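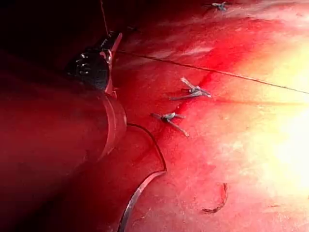
About Skukivik

Skukivik is a small test lab for surgical robot instruments. Makers send us graspers, needle drivers and wrists, and we try to find out whether the brochure is true. Often it's half true.

We began by checking one claim, that a Montes wrist would last 80 uses. We stopped believing round numbers after that.

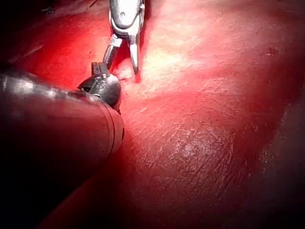 How we compare

Every jaw gets 2,000 open-and-close cycles on the bench before it goes near tissue. Then we look at grip, cable slack and tip control – and we print the bad results too. "Smooth" and "intuitive" don't go in our reports.
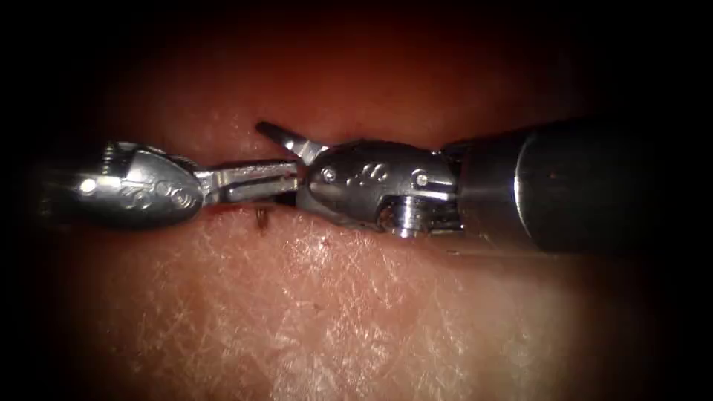

Two wristed instruments, tip to tip over an incision.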